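Notebook entry, December, 9:40 a.m.
Bench 2, adhesive storage trial

The Clitura samples were removed from the cold cabinet this morning and allowed to reach room temperature before opening. Batch 119 poured normally. Batch 399 showed a thin skin on the surface, which was lifted off and retained in a labeled jar for Sibel Tokgöz.

Test strips were prepared on birch offcuts according to the Borano procedure, with clamps applied for 40 minutes. The procedure does not state whether the offcuts should be sanded beforehand. They were sanded, as in the November series, so that the two sets may be compared.

Danilo Dela Peña has requested that open time be recorded separately from clamp time. Both columns have been added to the log sheet. Earlier entries remain as written and should not be corrected in retrospect.

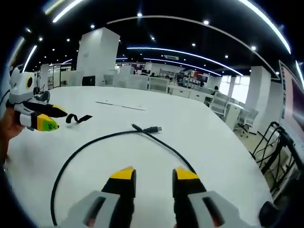 The second set of strips will be glued tomorrow with the Giselix product, using the same clamps and the same spacing. Staff are asked to leave the cabinet setting unchanged until then. The Hegazy order is still outstanding; fresh brushes are to be taken from the upper drawer in the meantime.

Pull tests to follow once both sets have cured.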